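Tremuten Publishes Its Chore Report, and the Laundry Is Still Ahead

Second yearly survey asks which household jobs a machine can finish without a person hovering nearby

(For Immediate Release - December 2020) Tremuten, the home automation test group, today released its yearly chore report, which covers 25 household and shop-floor jobs. Machines finished 3 of them to the standard of a mildly fussy relative. Folding laundry was not among the 3.

"We gave folding 1210 attempts," said Hjørdis Magnusson, who runs testing at Tremuten. "Some of the results could be called folded if you were in a generous mood and standing by the door."

Towels of one size went fairly well. Mixed clothing did not. A dark garment on top of another dark garment remains a serious problem for software, as it does for many adults getting dressed before sunrise.

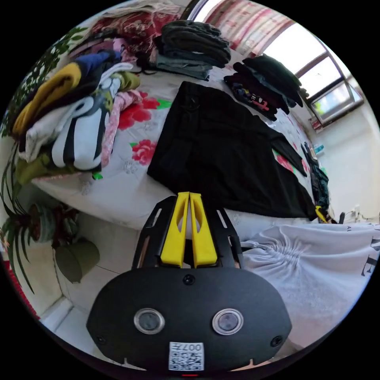
Folded piles, a mixed heap and a hand-held gripper on the folding job.

The shop-floor half of the report is more cheerful. Boxes hold their shape, shelves stay where they were put, and the restocking test ran 55 minutes before anyone had to step in. Sweeping under a workbench went less smoothly and will be repeated in March.

Kjell Strand, the report's editor, advises shoppers to be patient. "If a product page promises an empty hamper, read the page again, slowly," he said. "Then go fold something."

The full report, with scores for every job and a long appendix on fitted sheets, is free on request from the Tremuten press desk.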